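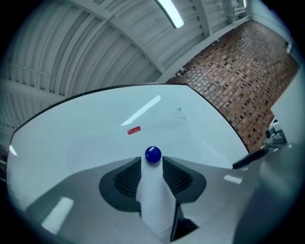

Manipulation Lab, Handout 3: Reading Demonstration Data With Suspicion
January 5, 2021
Print this page | E-mail this page

You will hear that a hand-held gripper solves the data problem. Pick it up, do the chore, and a policy falls out the other end. The Mukenix write-up says close to that on its first page. Read it before lab and mark every sentence that has a number in it. There aren't many.

The July class collected 47 demonstrations for the Lobo project and got a policy that worked in 10 trials out of 32. The report called this "promising." Ask what the other trials looked like. The report gives them one line.

Some things to keep in mind when you go through your own clips:

A wrist view is a narrow kind of evidence. It tells you what was near the fingers. It says very little about where the person stood or what they already knew about the object.

Wide lenses bend straight lines. If you measure anything in pixels near the border, undistort first or don't report it.

Clear and shiny surfaces are trouble. A bright streak may be a lamp's reflection, and it can shift when the camera moves. Your tracker may follow it anyway.
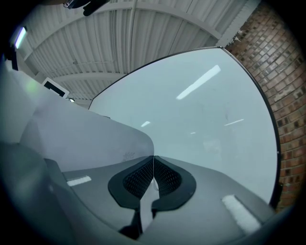
Fig. 2. Ceiling lights reflected in a clear curved shield.

Before you accept a clip like this one for training, write down what you think the model should attend to. Then mask the reflections and see if the output changes. If it does, say so in the report, even if the masked version scores worse.

The Dulordale group claims their filter handles glare. They tested it on matte boxes. I would not cite it.

For next time: choose 3 clips, label the contact moments by hand, and swap with a partner who hasn't seen your labels. Bring both sets. Do not average them. We will compare against the Usitus auto-labeler, which I expect to do badly on anything transparent, though I have been wrong about it before.

Print this page | E-mail this page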